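From: Elin Probert
To: brollis-mixing list
Date: Wednesday, October 3, 2018
Subject: Re: Grandeo single – loudness of the video master vs. the streaming master

Lorne Perron wrote:

> I have the new Grandeo video up next to the audio-only release and
> the video is clearly quieter in the second verse. Same song, same
> mix as far as I know. The label says both came from the one file
> Llewellyn delivered. Is this the video site turning it down, or did
> somebody in the edit touch the audio? Also the vocal seems late
> against the picture by the last chorus. Am I hearing things?

Lorne,

Two separate problems, and I would keep them apart.

On level: the site applies one gain value to the whole upload. It does not ride the level during playback. If the first verse matches and the second does not, the change is in the file. I pulled the Selurix session this morning and there are two prints of the stereo mix in it. One is the approved mix. The other has the backing vocals down from the second verse on, and it was made for the live playback rig, where the singers cover those parts themselves. The file names differ by one letter. My guess is that the video editor was sent the second one.

You can check this without the session. Line up both files at the first snare hit, flip the polarity on one and sum them. You should get near silence through the first verse and then hear the backing vocals appear by themselves. If you get residue all the way through, the cause is something else and I would like to hear it. Use the uncompressed files for this. A null test against a rip from the video site will leave coding noise everywhere and prove nothing.

On sync: you are not hearing things. The song was cut to picture at 24 frames and somebody exported the guide track at the wrong rate. The error is small at the start and grows. In my copy the vocal is a little late by the bridge and plainly late at the last chorus. Sliding the audio will fix one end and break the other. The editor has to go back to the original file and relink it.

For the rest of the list, my usual room notes are on the list page with the session sheet.

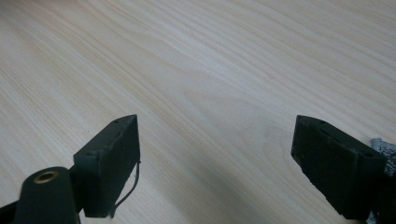 Tabletop, wood grain.

As for the low end, which two people asked me about off list: the approved mix has a high-pass at 28 Hz on the master and another at 34 Hz on the bass synth. The kick has neither. Some of you wrote that the kick and bass fight in the intro. I agree that they overlap, and the band wanted it. The sidechain on the bass is set to a short release and gives very little reduction, so do not expect to see much on the meter. If you are using the stems for practice, please leave the master filter off until the end. Several of the submitted mixes had it in first and then boosted the bottom to make up for it, and the result is a swollen kick with no weight under it.
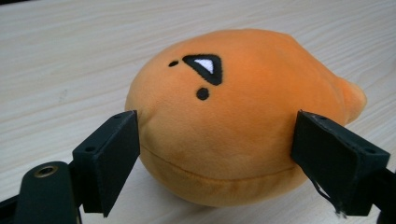 Stem naming needs to change before the next round. I propose artist, song, stem, print number, with the print number always in two digits and no letters used for versions. The present scheme came from Brollis and was fine when each song had one print. It now has to cover live, video, instrumental and clean versions, and the label wants all of them on the same day. A plain test is whether a person who was not at the session can pick the right file from the name. "Mix_b" fails that. "Orange plush, round, black stitched face" would at least tell you which object I meant on the table. A stem called "Synth2_new" tells you less than that about a sound. I will write up the scheme in a page or less and post it for comments.

Lorne, if the null test comes out the way I expect, send the result to the label and copy me. I can have the correct print to the editor the same day. Please ask them for the full-length file they cut with as well, at the original sample rate, so I can confirm which export went wrong.

There are 14 stems in the Grandeo package. If your download has fewer, get it again before you report a missing part.

Elin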